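Friday after school with the Mimberg robotics club

January 2026

Yung-ching Yu is already talking when I get my recorder going. Cloth, mostly. She wants to talk about cloth.

"People think the hard stuff is heavy stuff," she says. "A block is easy. A block stays a block. You grab a rag and it's a different shape every time you look at it."

She coaches the student team at Mimberg, second year now. The project is called Skála, and the idea is simple enough to say in one breath – students pick things up with a hand-held gripper, the gripper records what it sees, and a program learns from the recordings. Later on an arm is supposed to do the same job alone. Folding, in this case. The finals are in Bevmont and the task sheet says one cloth, one table, 4 minutes.

Why folding? "We voted. I wanted sorting screws. I lost."

The students work in pairs. One holds the gripper, the other keeps the log and calls out when a try is bad. Then they swap. Yu is strict about the swapping. Last year one kid did nearly all the recordings and the program came out folding like that kid, she says, elbow high and always from the left.

So how many recordings do they have? She has to look it up. 1118 at the last count, and 949 of those were good enough to keep. The rest were dropped cloths, late starts, somebody sneezing. "We threw out a whole afternoon once. Thumb in the way. I was not popular."

I ask what the students get wrong at first. Speed, she says. They go too fast. They've been folding laundry at home for years (some of them anyway) and they do it without thinking, and the recording is useless becuase half of it is a blur. She makes them go slow, then slower. Pinch, wait, lift. She says it in her sleep aparently.

Money is tight. Most of the budget comes from Sulidine, a small parts shop that gives the club its leftovers and pays the entry fee. The rest is a bake sale. Two bake sales, she corrects me.

She's happiest talking about the logs. Every pair writes down what went wrong in plain words, no codes. "Slipped." "Grabbed the table." "Grabbed both layers." That last one is the big one – the gripper takes two layers when it should take one, and the fold comes out as a lump. They're still fighting that.
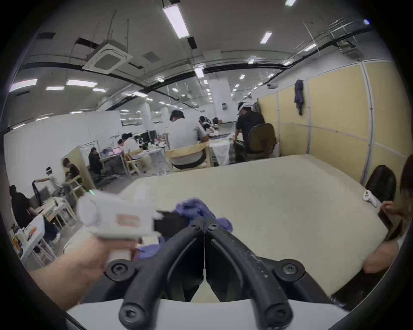
How long does it take a new student to make a recording worth keeping?

Two sessions for most of them, Yu says. The first goes to learning how wide to open the jaws and how slow is slow enough, and by the end of the second they usually have a few tries that go in the keep pile.

And Bevmont, is she nervous? "For the kids, sure. For me, no. I just carry the bags." Then someone calls her over about a log entry they can't read, and she goes. She comes back once to tell me the club takes new members all through the spring, no experience needed, bring a snack.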